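A day at the Jovomton wood fair

Posted August 8, 2025
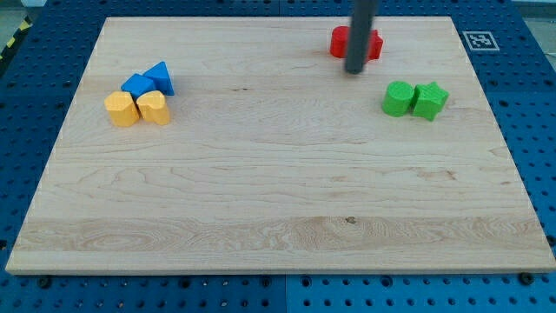 I wanted to visit this fair for three years, and each time something came between. This time I bought the train ticket early, so I had no more excuse. Jovomton is a small town, and the train takes 90 minutes from where I live, with one change in Luvanon. The change is short. If your first train is late, you wait one hour on a platform with a single bench.

The fair is held in the old market hall and in the yard behind it. According to the leaflet there were 57 exhibitors, from sawmills to people who make spoons at home. The entrance is on the river side. I went first to the wrong door, together with a family who followed me because I looked sure.

I started with the sawmills, as I wanted to learn something about maple. At the Lendora stand they had planks of the same species from four different regions, laid side by side, and the difference in color was bigger than I expected. The woman at the stand explained to me that a tree cut in winter usually gives paler boards, and that the drying matters as much as the cutting. If the drying starts too late, the wood can get gray stains that no sanding will take out. I asked if small knots make a board cheaper. She said yes, for furniture makers, but that many private customers now ask for them.

The next thing I visited was the demonstration of hand planes. It was announced for eleven and started almost at noon. The man who showed it spoke very fast, and I did not understand all the words, but I understood his hands. He planed a piece of ash with the grain and then against it, and he let us touch both. After that he sharpened the blade on three stones without talking at all. I liked this part best.

Lunch was the weak point. There were two food stands for the whole fair, and the line for soup went around the corner of the hall. I ate a cheese roll and an apple on the steps by the river. Next year I will bring my own food, and I advise you to do the same.

In the afternoon I took the tour of the Bisht workshop, a ten-minute walk from the hall. They make chairs, mostly for schools and libraries, and they have done it in the same building for two generations. You need to write your name on a list in the morning - the groups are small and they fill up. We saw the steam box where the back pieces are bent, and a long rack where they rest in their forms until they keep the shape. The room with the finishing oil smelled so strong that two people waited outside. Our guide told us that a chair comes back for repair most often because of the front left leg. He did not know the reason, and we discussed it for a while.

I came back to the hall for the last hour, when it was more quiet. The spoon makers were already packing. One of them sold me a butter knife made of cherry wood at a lower price, and I also bought a small tin of wax. A workbench from Luvanon for 2443 was very beautiful, but my apartment has no place for it, and I took only the brochure.

Some practical points. The ticket is cheaper if you buy it online before the end of March. The hall has no cloakroom, so leave the big bag at home. The floor in the yard is gravel and not easy with a stroller. Many small exhibitors take only cash, and the nearest bank machine is at the train station.

I took the train at ten past six and slept until Luvanon.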